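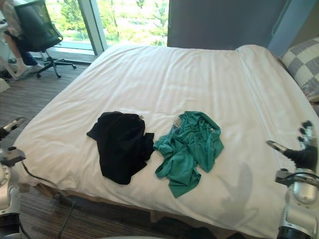 Participants wanted: four-week home sleep and bedding diary

Bunda is looking for adults to take part in a home study on sleep and bed linen. We want to know how people sleep on different kinds of sheets, how often they wash them and how warm they get during the night. Everything is done in your own home and by mail.

Posted 6 May 2020

What you will do

The study runs for four weeks. You will get two sets of sheets by mail, marked A and B. You sleep on set A for the first two weeks and set B for the last two. Each morning you fill in a short diary page, on paper or online. It asks when you went to bed, when you got up, how often you woke, what you wore to bed and whether you felt too warm or too cold. At the end of each week there is a longer form that takes 6 minutes or so to complete.

Please wash the sheets once a week at your usual setting, with your usual detergent. Write down both the first time, and again only if you change them.

Who can take part

You must be 21 or older and sleep in the same bed at least five nights a week. Your mattress should be a twin, full, queen or king. Couples are welcome, but each person keeps a separate diary and signs a separate consent form. Pets in the bed are fine – just tell us on the sign-up form.

We can't accept people who work night shifts, have a newborn at home, or started a new sleep medicine after January. If you have a skin condition that reacts to cotton or polyester, please don't apply.

Payment

You will be paid $293 after we receive your last weekly form. If you leave early, you are paid for each full week you finished. You may keep both sets of sheets.

Your information

Diaries are stored under a number, and your name and address are kept in a separate file. We delete addresses once payments have gone out. Results are reported for the group as a whole.

How to apply

Fill in the sign-up form on the Bunda website, or ask us to mail you a paper copy. Give your mattress size and its depth, measured from the top seam to the bottom – the fitted sheets come in two depths. We have room for 479 people and will close sign-up when the places are filled.

Questions go to Sirkka Laitinen, study coordinator, through the contact page. She answers messages within two working days.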